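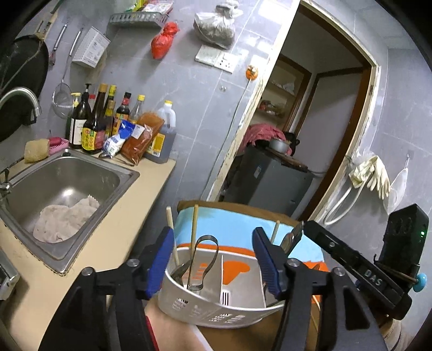
Hi everyone, and thank you, Trevor, for bringing up utensil caddies, a subject dear to my heart! I like the divided kind – oval, pale plastic, little cutouts in the sides – with the chopsticks standing up in the left part where you can grab them without looking. Give it a good rinse every few days and let it drain on a folded towel. 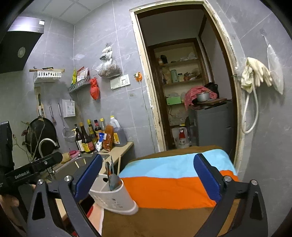

I'd also keep knives out of it if you have a drawer to spare, but in our old place on Bastholm I never did, and we managed fine for years.

Warmly,
Anjana Kumarasinghe

Trevor Kowalchuk wrote:
> Our crock weighs a ton and everything in it tangles.
> What do the rest of you keep by the sink? I have
> 10 inches of counter, no more.
> Trevor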